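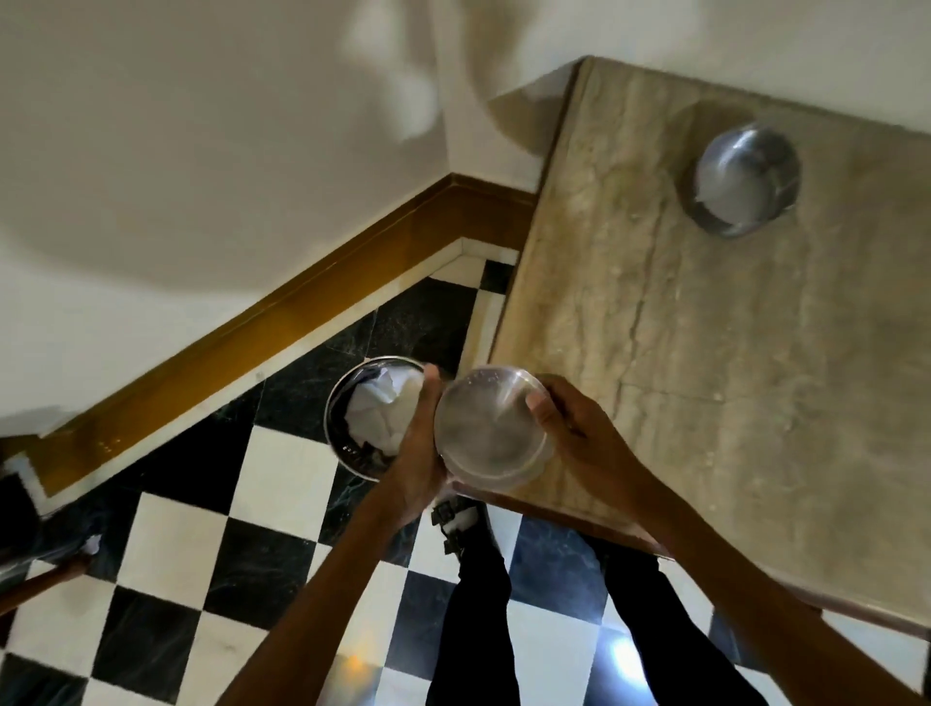 Kusik Student Project – Bowl Handling Task, Discussion

gphelan
Members are reminded that the demonstration set for the steel bowl task closes in July. The target remains 1000 recordings. Each student is to submit 47 before requesting a review.

kaj_o
May I ask that the bowls with tissue inside be treated as a separate category? The present label, "bowl," does not tell the arm whether anything is in it.

J. Lei
I do not support a separate category. We would need 2000 recordings to fill both, and the club does not have the hours.

kaj_o
The Skallari team divided theirs and kept the same total.

J. Lei
Their task used one bowl at a time. Ours requires two hands.

gphelan
The label will stay as it is for this round. Students may enter "tissue" in the notes field – please use that word only, so that the entries can be sorted later.

kaj_o
Understood. I maintain my objection for the next round.

This site uses cookies to improve your experience. Accept | Manage preferences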